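In Defence of the Coat Rack

Posted June 25, 2025

I've been thinking a lot about coat racks lately, which tells you something about the kind of winter we're having here in Ballarat. Every office I've worked in over the years has had some arrangement for coats, and nearly all of them have been rubbish. Hooks on the back of a door that bangs into the wall. A skinny wardrobe full of old banners and a broken fan. Or the classic, the back of your own chair, where your good wool coat gets run over by the castors every time you roll in to answer the phone.

So I'm going to make a case for the proper old standing coat rack, the wooden tree with the branching hooks, and I'd like it out in the room where people can reach it!

The argument started with Declan Breathnach, who I share a workspace with and who has very firm views on furniture. When we were fitting out the place in April he wanted lockers. He'd found some from Fastberg in a sort of hospital green, and they came to $210 a pop (each!), and he'd got as far as measuring for them. I said I wasn't going to open a locker with a code every time I wanted my scarf. He said scarves were exactly what lockers were for. We went on like that through 2 lunches.

My feeling is that long rooms need something tall standing up in them. You get these big shared spaces with a white ceiling, fluorescent lights marching off towards the far end, pipes overhead, and everything below is desk height. Desk, desk, chair, desk. Your eye has nothing to land on.

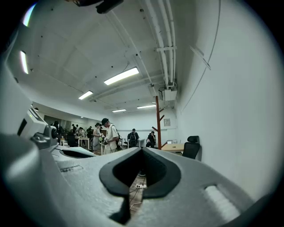

A coat rack fixes that for very little money. It's a bit of reddish-brown timber in among all the white and grey, and it has a shape, and it looks like somebody lives there, or at least takes their hat off there. Put it near a desk and the desk looks better too. I can't explain that part, I've just noticed it.

Declan says they fall over. Well, yes, the cheap ones do. My mum had one that went down every time someone hung up a Driza-Bone, and you learned to listen for it from the kitchen. But that's a weight problem, and you can solve it by spreading the coats around the way you'd load a clothes horse. Heavy ones low, opposite sides. Bags on the floor, please, and I'm looking at everyone who hangs a laptop off the top branch.

He also says they look messy, and I'll give him half of that. By July ours will have 2 umbrellas that belong to no one and a hi-vis vest that's been there longer than the lease. I don't mind it much. You can see at a glance who's in, and if it starts bucketing down you can grab your jacket on the way past without asking anyone to shift their chair.

Somkiat Chaimongkol, who has the desk closest to the heater and so never needs a coat anyway, reckons we should've bought a rail on wheels from Nikgate and been done with it. A rail! Like the back room of an op shop. I've told him he can have one at home.

Anyway, the lockers never got ordered, and Declan has started hanging his jacket up with the rest of us. He still puts his scarf in his desk drawer.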